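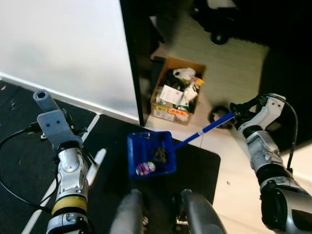
Dustpan and box, black mat

Can a kid play for her high school and a club team in the same month?

My daughter is a sophomore and plays JV soccer for Guswood. Her old club coach at Lustodon called me around 9 at night asking if she could "just fill in" at an indoor tournament in February, while the school season is still going. She's dying to do it, and I'd love to let her! But another mom told me a girl got benched for 5 games over something like this, and now I'm nervous. The school handbook is 56 pages and I swear the soccer part is half a page about shin guards.
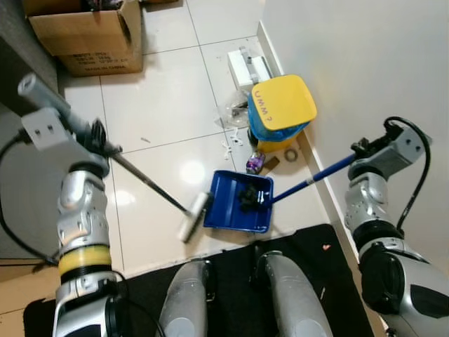

Does it matter that the tournament is indoor?
It depends on your state. Some treat indoor and futsal as the same sport as outdoor, and some don't care what you do under a roof.

That's as far as I got by myself (the school website has a little FAQ). Anyone been through it?
Tala Karam

2 answers

We had the same thing with my son in 2000, so take this with a grain of salt. He played Saturday mornings for school and then drove over to Fuentealba for club, and nothing ever came of it. I'd just let her play. They're only young once, and who is going to check a JV roster?
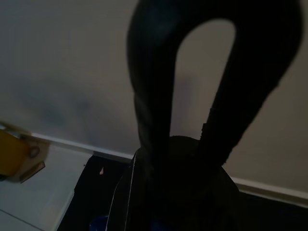 Jad Bataineh replied: Please don't go by that, somebody does check. Tournament rosters get posted online now and the other school's parents read them. Our team had to forfeit two wins over one kid and it was ugly for the rest of the year.

OK fair enough, ours was a long time ago. Ask first, then.

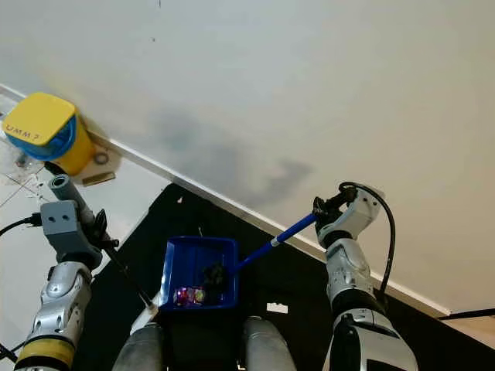
Issa Sleiman

I coached JV girls for 11 seasons, different state from yours I'm guessing, so the details may not match. Go to the athletic director, and skip the coach for now (coaches mean well but half of us get this rule wrong). Send an email with the name of the tournament, the dates, and whether it's 5v5 or full sided, and ask for the answer in writing. Some states let you file a waiver if you do it before the event, and after the event you're pretty much stuck. Also check that her club card is still good, or she'll be standing on the sideline in her socks anyway.

Ask about practices too! In my league even training with the club during the season counted.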